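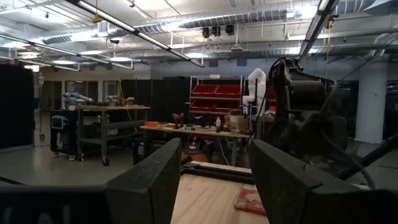
Changing the filters in our furnace, and what I learned about ratings

We moved into the house in August, and the first thing I did after the boxes were in was pull the furnace filter. It was gray all the way through and bowed in the middle. The previous owner had written a date on the cardboard edge but I couldn't make out the year.

The slot takes a 16x25x1. I bought a basic one from the hardware store, put it in with the arrow pointing toward the blower, and didn't think about it again until the smoke came in from the fires up north. We could smell it in the bedrooms with all the windows shut.

My neighbor Mahtab Taheri works in building maintenance, so I asked her what she would use. She told me to look at the MERV number on the package. Mine was a 6, and she said that stops lint and larger dust but lets most smoke through. She uses a 13 at her place. She also said a one-inch 13 can choke an older system, and to have the airflow checked before leaving one in all season.

I called Kedberg, the company that services our furnace. The technician measured the pressure drop with the old filter and then with a MERV 13. It was higher than he liked. His choices for me were a MERV 11 in the existing slot, or a four-inch cabinet that would take a 13 without trouble. The cabinet was $400 installed. I went with the cabinet.

The new filters are Vumel and they cost more than the one-inch kind, but I change them less often. The box says every six months. With two dogs I've been doing it every 90 days and may stretch that once the shedding slows down.

I also bought a portable unit for the bedroom, a Shahbazi. It's rated for 258 square feet and the room is smaller than that, so I can run it on medium and still sleep. On high it sounds like a box fan. The replacement cartridge only comes from the manufacturer, and I wish I had checked that first.

A few notes for anyone doing the same thing. Measure the old filter with a tape, as the printed size is rounded up. Check for gaps around the edges. Ours had one on the left side wide enough for a pencil, and I closed it with foam tape. Set the fan to "on" when it's smoky outside so air keeps moving when the heat isn't running.

Next I want to look at the return duct in the hallway.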